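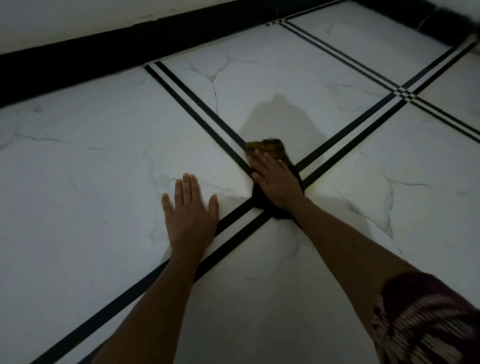

Section 12: Washing and wiping your floor by hand

Mikis Home Care Guide
Updated December
Print this page | E-mail this page

If you have reached this part of the guide, your tiles are down, the fitters have gone home and you are left with a large, handsome floor that shows every crumb. Welcome! A pale marble-effect tile is a lovely thing to live with, but it does like a bit of attention, and the dark striped borders where the tiles meet like it even more. A mop will do very well for the middle of the room on most days. For the borders and the crossings, though, we have always found that there is nothing to beat getting down on your knees with a folded cloth, and this section takes you through it slowly.

These instructions are for glazed floor tiles in the Flotevero range, including the white veined tile with double black lines. If yours is a natural stone, please turn to the section on stone before you wet anything.

What you will need

An old cotton cloth, or two if the room is large. A worn-out scarf, a shirt or a tea towel is ideal, and a dark one won't show the stains. Wash it a couple of times first so that any loose dye has gone.
A bucket of warm water and a second bucket of clean water for rinsing.
Khondokar floor soap, or any mild soap without wax in it.
A soft brush (an old toothbrush is fine).
Something to kneel on – a folded towel will do, and your knees will thank you the next morning.

Before you start

1. Move the chairs and any small tables out of the room, and roll up the rugs. It is tempting to work round them, and we have all done it, but you will only find a tidemark later.

2. Sweep the whole floor, going along the black lines as well as across them. Grit likes to settle there, and if it gets under your cloth it can scratch the glaze.

3. Push your sleeves up above the elbow. Take off rings and bracelets if they are likely to knock against the tile.

4. Stir 12 ml of the floor soap into the warm water. Please don't be generous with it. Too much soap leaves a dull film, and most of the letters we receive about cloudy tiles come down to this one thing.

Wiping the tiles and borders

5. Begin in the corner furthest from the door and work backwards, so that you never have to kneel on a patch you have just finished.

6. Wet the cloth, wring it out hard and fold it into a pad that sits comfortably under your hand. It should feel damp and no more than that.

7. Put your free hand flat on the floor, fingers a little apart, and let it take your weight. Your wiping hand can then press properly without your shoulder doing all the work.

8. Wipe the face of each tile first, in long overlapping strokes. The thin grey veins are part of the pattern, so there is no need to scrub at them (you would be surprised how many people try, and how cross they get).

9. Now follow the border. Spread your fingers over the cloth, press down and draw it along the black lines from one crossing to the next.

10. At each crossing, stop and bunch the cloth up a little. Work it into the place where the lines meet, first one way and then the other. Dirt collects here more than anywhere else, and a minute spent now saves a good deal of brushing in the spring.

11. Turn the cloth to a clean side as soon as it looks grubby, and rinse it in the second bucket when you run out of clean sides.

12. Go over the floor once more with clean water, then dry it with a fresh cloth. Drying matters most on the white tile, where drips can leave a mark.

Note: If a line still looks grey or greasy after wiping, dip the soft brush in the soapy water, rub gently along the line and wipe again. Repeat the next day if you need to. Two gentle goes are better than one fierce one.

Note: New grout should be left alone until the date your fitter gave you. Dry sweeping is perfectly all right in the meantime.

Caution: Never mix bleach with any other cleaner. Don't use vinegar, lemon or descaler on the grout, as acids will slowly eat it away.

Caution: Wet glazed tile is slippery. Keep children and pets out until the floor is dry, and get up slowly – hold on to a door frame if you have been kneeling for a while.

Looking after the cloth

Rinse it until the water runs clear and hang it somewhere airy. Don't leave it balled up in the bucket overnight, or it will smell dreadful and pass the smell on to your floor. Fabric softener is best avoided, as it leaves a smear.

For sealing the grout with Mesine, see the next section.

109 comments | 1775 shares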